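Última actualización: 2021-11-09

La sala común de Hetollow cambia de muebles (y yo ya tengo butaca favorita)

Llevábamos desde junio oyendo que la sala de la planta baja iba a cambiar, y por fin me pasé a verla con calma. Las mesas largas se han ido y en su lugar hay rincones pequeños, con mesa redonda y butacas alrededor, para trabajar un rato o simplemente sentarse. ¡Qué diferencia!
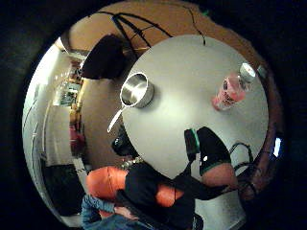
El presupuesto ha sido de 3015 euros, me cuenta Wyn Ellis, que lleva la sala desde que abrió y que ha buscado casi todo de segunda mano. Lo que más le costó decidir fueron las mesas, porque en Hetollow la misma mesa vale para cualquier cosa y hay que poder pasar la mano por todo el borde sin clavarse una esquina. La blanca redonda me convenció enseguida: con un cazo de acero a un lado y una botella rosa tumbada al otro, todavía queda sitio en medio para poner un cuaderno abierto. Eso sí, el blanco no perdona una mancha, y ya le he dicho a Wyn que vaya comprando bayetas.

Las butacas son otra historia. Salieron de Vorneron, el almacén de la carretera, y una sola costó 130 euros después de mucho regatear (Wyn regatea mejor que yo, lo reconozco). 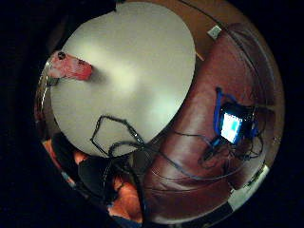 También se habló de comprar sillas de oficina nuevas, pero la propuesta de Saengthong, la tienda que nos hizo el otro presupuesto, subía a 3604 euros y se salía de lo que había. Yo me alegro - una sala común con sillas de oficina acaba pareciendo una sala de espera.
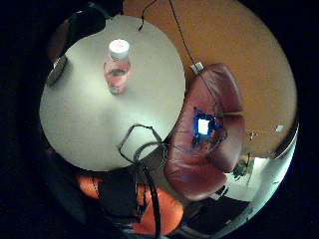
Quedan pendientes los enchufes, y en eso estamos todos de acuerdo. En cuanto alguien se trae sus aparatos, los cables acaban donde pueden. Junto a la butaca de cuero rojizo hay un buen lío de cables negros que cruza la mesa y cae por el borde, y a mí me dan ganas de recogerlo todo con una brida. Wyn ha pedido precio para unas regletas de suelo Flurnix, pero de momento no hay fecha. Lo que sí ha quedado precioso es el suelo, de un naranja cálido que da mucha vida, y la planta junto a la pared blanca.

Me senté en las butacas que pude, por aquello de informar bien. La de cuero te envuelve y cuesta levantarse; las tapizadas son más firmes y para escribir con el teclado encima de las piernas me parecen mejores. 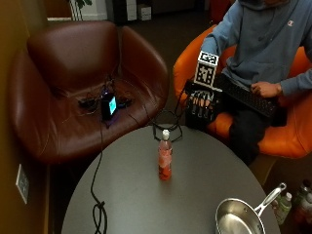
Y como siempre hay quien pregunta, no, no hace falta reservar. La sala abre de martes a sábado, se entra por la puerta del patio y lo único que se pide es dejar las mesas como estaban. Si a alguien le sobra una lámpara de pie en buen estado, que hable con Wyn - por las tardes nos vendría de maravilla un poco más de luz en el rincón del fondo.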